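Marnerness Surgical Skills Center
Galleries > Needle and Thread

Needle and Thread: Suturing Up Close

Posted 25/10/2024

This gallery is part of the open pages of the Marnerness Surgical Skills Center. It goes with the suturing course taught in the McAlister Room and is meant for people who are starting the course, people who have finished it and want a reminder, and anyone who wonders what stitching looks like at close range. Click a picture to enlarge it. The notes are short and leave out most of what is covered in class.

A few words used on this page. The swage is the blunt end of the needle, where the thread is attached. The body is the curved part in the middle. The tail is the free end of the thread, the one left over when the needle has gone through. A bite is the amount of tissue the needle takes in one pass.

Holding the needle

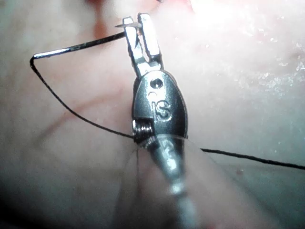

Most of the trouble in a first stitch comes from the grip. A needle held too close to the point has no room to travel, and one held right at the swage may bend or come away from the thread. We teach a grip somewhat behind the middle of the curve, with the needle square to the jaws, and then we ask people to check it before they go near the tissue. The needle is up near the tips of the jaws, with its fine point just showing to the left. Look at the black thread as well. It runs out to the left, turns sharply, comes back down across the pink surface, goes behind the wrist of the instrument and continues to the right. Thread lying behind the wrist is easy to forget when all the attention is on the point. Before you start a bite, follow it with your eye from the needle back to the far end.

On taking the bite

The point should meet the tissue at close to a right angle. From there the needle follows its own curve, so the wrist turns and the hand does very little pushing. Pushing in a straight line makes the hole larger than it needs to be. If the point doesn't come out where you expected, back it out along the same curve and go in again.

When the point appears on the far side, wait until enough of the needle is showing to get a proper hold on it. Take it behind the point. Grabbing the very tip dulls it, and a dull needle drags on every stitch after that. Girkell practice needles are kept in the left drawer under the bench, sorted by size. Used ones go in the sharps box at the end of the row and never back in the drawer.

On thread length

For a single knotted stitch in a small space, a short thread is easier to manage than a long one. A long thread catches on things, hides under folds and takes more pulls to bring through. For a running stitch you need more, and the extra has to be parked somewhere in view. Beginners often cut too long at first and too short in the second week. The length chart is on the wall by the sink, and a copy is on page 13 of the course book.

Watching the thread

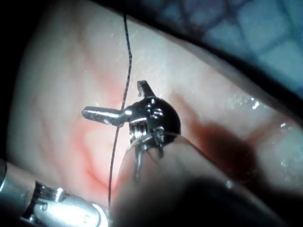
Thread has to be handled gently from the first pull to the last knot. Jaws closed hard on it can crush or fray it, and the damage may not show until the knot is drawn down. When you have to hold it, hold it near the end that will be trimmed off. It also helps to know which part of the thread is in front of the jaws and which part is behind them. The black thread comes down from the top in a slightly wavy line, bends a little to the left and passes just behind the place where the left jaw joins its housing. It's very thin, though the pale pink tissue makes it easy to pick out. The upper jaw has small teeth along its side, a surface to keep in mind whenever thread is close by. Open the jaws, look at both sides, and close them only on what you mean to hold.

On tying down

Lay each throw flat and pull the two ends in opposite directions, level with the tissue. The edges should meet and no more. If the tissue between the stitches puckers or turns pale, the knot is too tight. Trim the tails after the last throw and collect the pieces.

About the gallery

The full suturing collection holds 164 pictures, filed under needle, thread, knot and tissue. Galleries are changed from time to time, and the next one, on running stitches, goes up in December. Prints are made by Trurnen on matte paper and can be ordered at the front desk. For teaching slides, ask for the 300 dpi files and say which gallery they come from.

The McAlister Room is open for practice on weekdays from 10 in the morning. Bring your course card. Thread and needles are supplied, and food and drinks stay outside.

Previous gallery: Knots on the Practice Board
Next gallery: Forceps and Scissors
Back to all galleries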